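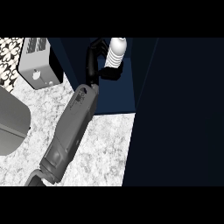

A ribbed white bottle above a marble worktop. Computer render.

Reading time: 1 min

Every April, Batley council gives a plaque to its Employee of the Year, and every April it goes to someone who gave a talk. Last year's winner spoke on resilience – 14 slides, one of them a lighthouse.

Esther Mwaipopo has run the drains team for 15 years. She has never been nominated, possibly because the drains work. A flooded underpass gets a councillor in wellingtons and a page in the paper. A dry one gets people walking through it.

I would scrap the nomination form, which takes 5 supporting statements and favours anyone with time to ask for them. Let the crews vote instead. They know who answers the phone at night.

Failing that, keep the plaque and hand out the £100 voucher separately. I suspect most of them would take the voucher.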